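Wirerden needle driver service kit: a review after one full round on our training robot

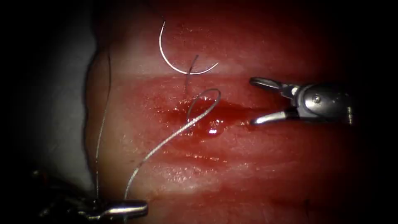
I look after the surgical training robot at the Utness skills lab, and for years I did the wrist and jaw upkeep with whatever was in the drawer (tweezers, a jeweler's loupe, a lot of patience). So when Lewis Purves handed me the Wirerden kit in November and told me to have fun with it, I really did!

You get a cable tension gauge, a jaw alignment block, 3 brushes and a little cradle that holds the instrument by the shaft while you work on the wrist. The cradle is the star. It grips firmly without marking anything, and you can turn the wrist through its whole range with one finger, which makes checking the pivot pins almost pleasant. I cleaned and checked both arms' instruments in an afternoon, with a coffee break in the middle.

The part I care most about is jaw closing. Our trainees practice suturing on tissue blocks, and a driver that closes even slightly crooked will let a fine thread slip or roll the needle just when somebody has finally got the angle right. The alignment block shows you that kind of trouble before they find it for you.

Grumbles? The gauge comes set for MacAulay cables, so I had to redo the zero for ours, and the booklet hides that step at the very back. The brushes shed a bit too. Ismael Figueiredo, who runs the other console, still prefers his old toothbrush.

It cost us $170, and a spare cradle from Brosis is on my wish list for spring.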